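Dralluvley Reading Room and Workspace Group
Notes of the February meeting, upstairs at Jedance, 7.30 pm

Apologies were passed on at the start and the last set of notes was agreed, with one correction: the shelf brackets came from Ostadum and should not have been put down to the hardware shop.

Desks
This took up most of the evening, and happily so! The new desks are in and everyone who has sat at one likes them. There was a lot of praise for the wood, which is pale and honey coloured with a grain that wanders all over the place, and two people admitted they had spent more time looking at it than working. It has made the whole room feel lighter (the old tops were very brown).

The window desk does catch a bright patch of glare. We talked about a blind, then about moving the desk, and settled on trying the desk a little further along the wall first. It costs nothing and can be done before the next session.

Cables
The round cable holes have been a great success. The dark grey caps sit flush, so papers slide straight over them, and the days of leads hanging down the front are over. Agreed that anything staying on a desk for good should have its lead taken through the hole and tied up underneath. A bag of reusable ties will be kept in the top drawer. Please put spares back in it.

Stands
Plenty of warm words for the black stands with the open base. Because the middle of the base is open you still see the wood through it, and it looks much less heavy than the solid kind we had on trial. One member wondered if a metal base might mark the tops. Nothing has shown up so far, but we will stick felt pads under each one to be safe, and ask people to lift a stand when they want to shift it.

The question of where stands should go was left open. Some like them at the back near the cable hole, others want them well to the left so there is space to write. We will leave it to whoever is using the desk.

Cleaning
A soft cloth, barely damp, along the grain. No spray polish, please, it makes the glare worse.

The 1776 map
The framed county map dated 1776 is back from Roy and looks splendid. It will hang on the inside wall, away from the sun, at a height where people can read the village names without standing on anything. Dralluvley is on it, spelt with one L!

Actions
Move window desk along the wall and report back.
Buy felt pads, 4 to a stand.
Tie up leads on the 2 desks nearest the door.
Hang the map.

Any other business
A request for a coat hook behind the door was agreed at once. Tea money is up on last month.

Next meeting in 3 weeks, same room, same time.

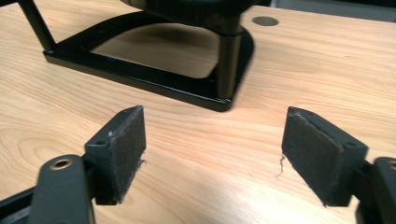 Desk top with stand and cable hole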